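Handover fault on the two-arm cell: common questions
Updated 26th April by Noemí Meléndez

What went wrong?
During a handover the right arm closed before the left arm had let go, and both kept pulling. The left wrist joint tripped on overcurrent and the arm sagged onto the table. No one was hurt.

Which runs are affected?
Anything recorded after run 500 on the Gustham controller. Earlier runs are fine. 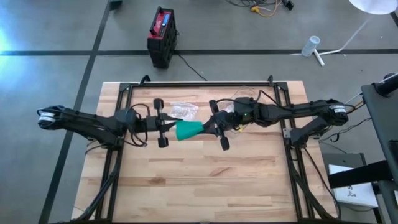

The release signal is sent by the left arm and has a timeout of 60 ms. If it arrives late, the right arm assumes the part is free. With the green piece between the two grippers, wide end toward the left one, a late signal means both arms load the same part. Isauro Ledesma has since made the right arm wait — no signal, no pull.

Can I still use the cell?
Yes, at reduced speed. Keep your hands outside the frame while the motors are powered, even if the arms look stopped.

What if a part gets stuck in a gripper?
Press the stop first. Then cut motor power and support the arm before you open the fingers by hand.
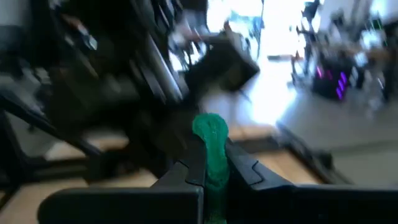 Don't pull on the part to free it. The fingers can spring apart, and the wrist may drop when the load comes off.

Who do I report it to?
Guadalupe Olvera. Send the run number and the joint log.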